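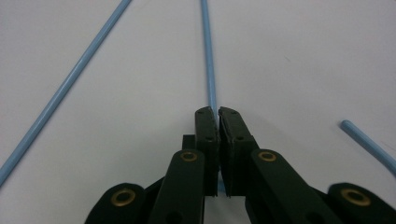

Three blue rods on the white table

Keeping a dream journal: morning pages or voice memos?
Forum: Dreams, Sleep and Personal Writing

leandro_rivas
October 12, 2021
Hello all, long-time reader, and I think this is only my second thread, so be kind! I've been writing down my dreams since the winter we moved to Whitcombe, and I've filled 11 notebooks, the cheap stapled ones. My trouble is that by the time I've found the pen and my glasses and turned the lamp on (and apologized to my wife), the dream has gone grey on me. I had a lovely one last week about a railway station with a harbour inside it, and all I got on paper was "boats, platform, somebody's aunt". Would I be better off talking into my phone in the dark? I'd love to hear what you all do.

Leonora P
Welcome, Leandro, and what a gorgeous dream, harbour and aunt included. I went over to voice memos in September and I'd never go back. I keep my eyes shut and mumble. Yes, half of it is nonsense when I play it over breakfast, but the feeling of the dream is right there in my voice, and I find the rest comes floating up after it. I type it out later with a cup of tea. Some mornings it's 700 words from a minute of mumbling!

thierry_rey
I'm going to disagree with Leonora, fondly, as I usually do. I tried the phone for a whole spring and what I ended up with was a pile of recordings I never listened to. With the notebook I have to choose what matters, and I draw as well, little floor plans mostly. My dream houses nearly always have the stairs in the same spot and I would never have noticed that from audio. Leandro, keep a soft pencil on a string and write without the lamp. Big letters, one line to a page if you need it. It looks like a child did it but you can read it.

Leonora P
Fondly received, Thierry, but you left them unheard, dear, and that's hardly the phone's fault.

thierry_rey
Fair. I'd still say anything that adds a second job is a job I'll put off.

Plundus
I've got 1,107 dreams in a spreadsheet, going back to university, so I may be the wrong person to ask for moderation. Date, place, people, colour, mood. I don't think the method matters much as long as you lie still for a bit first. If I roll over I lose it. Stay in the position you woke up in, go backwards from the last thing you remember, and only then reach for whatever you reach for.

Florante Policarpio
Does a spreadsheet not take the magic out of it, though? I ask kindly. My grandmother told hers at the table and we all argued over what they meant, and nothing was ever written down, and I remember hers better than my own.

Plundus
Maybe for some people. For me it's more like pressing flowers. I do envy you the table!

leandro_rivas
Oh, this is all so helpful, thank you. I tried lying still this morning and got nearly all of a long one about selling umbrellas in a town called Brostholm, which as far as I know isn't anywhere. I'm going to try Thierry's pencil for the next while, and if my wife can bear the mumbling I'll give Leonora's way a turn after that. Florante, I told the umbrella one over porridge and my daughter says I was overcharging.

Leonora P
Please post the umbrella one in the dream threads when you've got it written up, I want to know about the prices.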